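I have become a morning stretcher, and I am a little bit in love with it! Three weeks ago I could barely reach past my knees without making a noise (my hamstrings have been tight since high school), and this Tuesday I got my fingertips to the floor before breakfast. To the floor!

It started with a free class at the rec center in Sundport. I went in expecting to be bored, and came out feeling like somebody had oiled my hips. The teacher had us hold each stretch for nine slow breaths, which sounds like nothing until you're on breath six and your calf is having opinions. I've kept that count at home - it's so much nicer than watching a clock.

My routine is short: calves against the wall, a low lunge on each side, then flat on my back with a strap around one foot. The strap is an old bathrobe belt and works great.
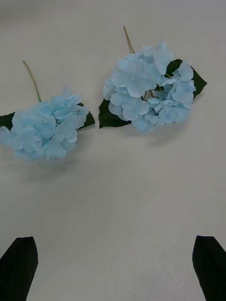
Do you need to warm up first? A few minutes of marching in place or walking around the house is enough for gentle stretches like these, and they feel much better once you've moved a bit.

I've also been walking the Flirnwood loop after dinner, all 155 steps of the hill stairs included, and my lower back hasn't grumbled once on the way down. I used to stop twice on those stairs! Next I want to work on my shoulders, which are still stiff as a board from years at a desk. I have my eye on the Yule stretch class, if they still have a spot on the early list - and if it's full I'll just keep going with my bathrobe belt.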